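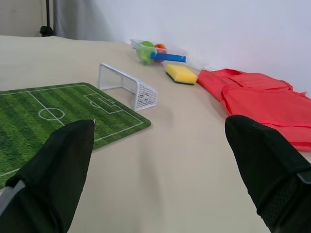

Workshop Tips: Looking After Covered Gripper Fingers

Posted by Darius Ilie, 16 Feb 2025

Every few months a reader sends me a miracle product for robot fingers. Sprays, sleeves, a "grip conditioner" that smelled a lot like furniture polish. I've tried most of them on our two-finger arm in the Lenwood shop and I still do it the cheap way.

Dust first. Go over the cloth with a strip of masking tape, sticky side out, before any damp rag touches it. Damp cloth over lint makes a gray paste, and the paste sets in the weave.

Take the sleeves off with the arm powered down. I don't care what the pendant says about hold mode. Pull from the tip and work back toward the base. If a sleeve sticks, look for old glue from the last person's repair.

Wash sleeves by hand in dish soap and dry them flat overnight. The Moldovan brand says machine safe. Mine came back from one gentle cycle a size smaller, and the tips puckered so badly the fingers wouldn't close square.

Skip the fabric softener. It leaves a film, and small round things slide right out.

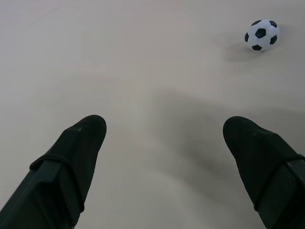 A toy ball is my favorite test piece after any cleaning. Set it down, pick it up, carry it across the table, put it back where it started. If it rolls away as the fingers close, one finger is arriving early. People blame the software for this. Before you believe them, check that both sleeves are seated to the same depth. I've lost whole evenings to a sleeve that was sitting too far forward on one side.

Straps: snug, flat, no twist. A twisted strap rubs. Tighten until the cloth stops creeping when you push it with your thumb, then leave it alone.

About replacement schedules. The Omska leaflet wants new sleeves every 785 cycles, and Omska happens to sell sleeves. I got 1172 out of my last pair before a seam opened. Your work may be rougher than mine, so go by the cloth: shiny patches, loose threads, a tip you can feel the hard part through.

Hạnh Cao wrote in August to recommend talcum powder on the inside so the sleeves slip on more easily. It does help. It also gets everywhere, and I was wiping it off the wrist camera for a week. A plastic sandwich bag over the finger works just as well. Slide the sleeve on over it, then pull the bag out through the open end.

Keep 4 spare straps in the drawer. They go missing.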